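October 20, 2024

Open day at the Wulari lab in Durka. Left the house early, took the regional train, changed at Ouellet, walked up from the station. Registration was a folding table and a printed list. My name was on it with the wrong department after it, which I left alone.

The morning was talks. The first covered gripper selection and had little in it that isn't in the catalogs. The second was on wrist-mounted cameras and was better. Main point: calibration drifts with every collision, however small, and they now recheck it at the start of each shift against a printed target. Before January they rechecked only after a visible knock. They lost a batch of recordings that way, and the speaker gave the size of the batch without being asked, which I respected. Also a useful remark on exposure. With a white cloth filling most of the picture, auto exposure pulls everything gray and the dark objects lose their edges. They lock it manually.

Lunch was soup. Talked to two people from Wallow about cable routing along the forearm. They use a spring-loaded guide with a rotating collar and say it outlasts the hook-and-loop straps we have by a wide margin. Asked for the part number. They will send it.

Demonstrations after lunch, in groups, 20 minutes per station. Notes by station.

Station 1, bin sorting. Suction. Standard. Skipped the second half and went to look at the controller cabinet, which was tidy, with the emergency stop wired as a dual channel and labeled on both sides.

Station 2, kitchen appliances. This was what I came for. The project is called Wallow-K internally, the K apparently for kitchen, and the dataset behind it stands at 1161 recorded episodes, of which 980 passed review. I asked what the rest failed on. Mostly timing: the operator's start signal and the first motion of the arm too far apart, so the opening of the episode is dead time. A smaller number had dropped camera packets. Almost none were thrown out for a failed task, since failures are kept and tagged. I had assumed the opposite and will need to change a line in my own protocol.

Teleoperation is by a leader arm of the same geometry at reduced scale. No force feedback. The operator works from the wrist view and one fixed overhead view. I was allowed a turn. Latency as stated on the sheet was 47 ms end to end, and it felt no worse than that. The hard part is judging depth along the approach axis. With nothing but the wrist view I stopped well short on my first attempt, backed off, and came in again with the overhead view open, which helped.

Copied one still from the wrist camera at this station, fingers open, facing the appliance.
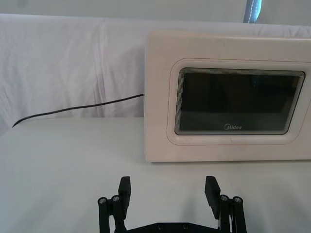

The person at the next console remarked that the depth problem goes away after a week and that the overhead view then becomes a distraction, so that most of their operators end up closing it. I asked if there were figures for this. There were none, only habit. I would want a comparison before turning off a view for good, particularly where the fixed camera is also feeding the policy at run time.

A few technical items to carry over:

The gripper is a parallel linkage type with flat pads. They command it by position and cap the current. For door handles they set the cap higher than I would have.

Object placement is varied by hand between episodes, from a list drawn up in advance. The operator does not see the list. Lighting is not varied at all, and when I asked about this the answer was that it is planned.

Microwaves are harder for their policy than drawers. The explanation offered was the glossy window, which picks up reflections that change as the arm moves. Plausible, but they have not tested a matte cover, and it would take an afternoon.

File format is their own. An export script exists. Ask for it in writing.

Station 3, cable insertion, was down. Station 4 was a poster.

Closing discussion ran over. Somebody wanted to know about throughput per operator and the reply was given in episodes per shift without the length of a shift, so I have nothing to write down. Missed the direct train. Waited at Ouellet with the handouts and marked up the calibration pages.

To do: send the thank-you note, chase the collar part number, order a printed target on aluminum backing, measure our own latency properly with the LED method. Our figure is from the old controller and I no longer trust it.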